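Counterweight

A counterweight is a weight that balances a load so that less force is needed to raise, lower or turn it. Counterweights are found in elevators, cranes, drawbridges, sash windows and theater rigging. The usual materials are cast iron, concrete and steel, with lead used where space is tight.

In a traction elevator, the counterweight hangs from the opposite end of the ropes that carry the car. It is commonly set to equal the weight of the empty car plus 40 to 50 percent of the rated load. A car rated for 1000 kg would therefore need at least 400 kg beyond its own weight.

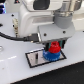
Noeline Doolan

Balance can also be provided by springs. A desk lamp with a jointed arm often uses them, as a weight large enough to do the same work would make the lamp bulky. Gas springs serve a similar purpose in car hatches.

Sash windows have weights hidden in the frame on either side, tied to the sash by cords running over pulleys. If a cord breaks, the sash becomes heavy to lift and may drop. Replacement cords are sold by the length, and a weight can be reused unless it is cracked.

Tower cranes carry concrete blocks on the short arm behind the mast. The number of blocks depends on the length of the main arm and is given in the maker's tables.

See also: Lever, Pulley, Bascule bridge, Flywheel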